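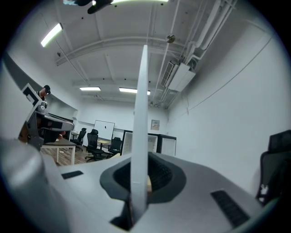 February 22, 2020

Well, I finally got round to the spare room this week! I've been promising myself since October that I'd sort out the craft bits, and Anisa Nair was coming over to borrow my good scissors, so it was now or never. Three bags for the charity shop (mostly wool I'll never knit, sob) and one very full bin. I found the Werdale tin I'd been blaming poor Ruth for losing – sorry Ruth! It had 10 zips in it and a bus ticket.

The buttons still need doing, all 800 of them, but I'm leaving those until Intan brings my other jars back. Tea first, anyway.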